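Visit report: Sundmont open day, robot hands for the packing bench

We went to the open day at Sundmont on Saturday with one question, and it was a budget question. Our shop packs small boxed goods by hand on two benches. We have put money aside to try automating one of them, and before we ask for quotes we wanted to see what is for sale, what it costs to keep running, and what gets left off the first price.

Sundmont is a distributor. They had three suppliers in the building. Cimlow makes parallel grippers and suction tools. Dolent sells a jointed hand with fingers and a thumb. Teuber does mounting plates, tables and cabling, and will also take on the whole installation if asked. Doors opened at 9 a.m. and we stayed until the middle of the afternoon.

We started with Cimlow, as it was closest to the door. A basic two-jaw gripper is the cheap way in, and the stand staff were open about its limits. It suits one part, or a family of parts close in size. If you change the product, you change the jaws. A spare set of jaws was listed at 630 dollars, and we would need at least three sets for what we pack now. They come ready to bolt on, and the changeover takes a person and a wrench.

The jointed hands cost more to buy and more to look after. What you pay for is one tool that can take hold of different shapes without new jaws. The fingers are black and segmented, with a pale band across each at mid-length. We asked which parts wear. Fingertips go first, we were told, then the cables inside the fingers, and neither is covered after the first year.
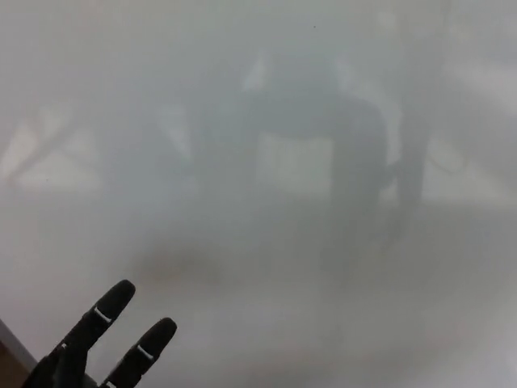
The first-year cover is the wrong thing to look at, one reader wrote after an early draft of this report went around. Their plant bought a hand on the strength of a good warranty and then waited weeks for fingertips, with the line standing still. Ask for the spares lead time in writing, the reader said, and buy two sets with the order.

We had not asked about lead times at the stand, so we called on Monday. Fingertips are held in stock. A full finger is built to order and takes 39 working days. That is close to eight weeks with a bench out of action, and it moved a spare finger from our "maybe" column to the purchase list.

After lunch there was a short talk on planning a cell. It was mostly for larger plants than ours, but some of it carried over. The speaker's advice was to budget for the table, the power, the guarding and the training before choosing a hand, as those costs are much the same whichever hand you end up with. Teuber had a price sheet covering exactly those items. Their installation package for a single bench starts at 4,000 dollars. It includes the mounting plate, cable routing and one day of setup. It does not include guarding or any electrical work on your side of the wall.

The table surface matters more than we expected. The trials we are interested in involve picking up small plain boxes, the sort that would go down our own bench, and a smooth white top is easy to wipe but throws back a lot of light. If the system uses cameras to find the part, someone has to set up the lighting for that. Teuber quotes a matte top as an extra. We will ask for both prices.

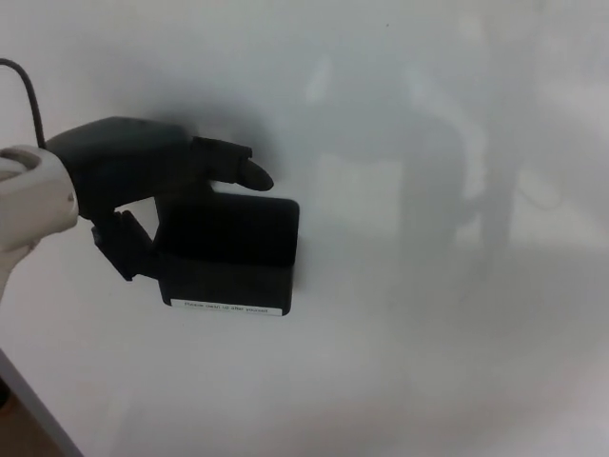
Speed was the other thing we wanted to pin down. None of the suppliers would give a picks-per-minute figure without seeing our parts, which is fair. Sundmont runs paid trials where you send in your product and get back a written result and video. The fee comes off the order if you go ahead within six months. We plan to send 52 boxes across our four sizes, including some with dented corners, because that is what reaches the bench in a normal week.

Training is sold by the day, at Sundmont or at your site. On site costs more but we would rather do it there – the operators will ask better questions standing at their own bench. Software updates are free for the first year and then by subscription. We did not get a firm figure for the subscription and have asked for one.

Still open on our list:

Quote for a Cimlow gripper with three sets of jaws
Quote for a Dolent hand with a spare finger and two sets of fingertips
Teuber package with standard top and with matte top
Guarding, from Teuber and from one outside firm
Our electrician's price for the new outlet
Trial dates from Sundmont

Parking is behind the building and fills up early. The next open day is in December, and registration is on the Sundmont site. We intend to have the trial results back before then and will post them on this page.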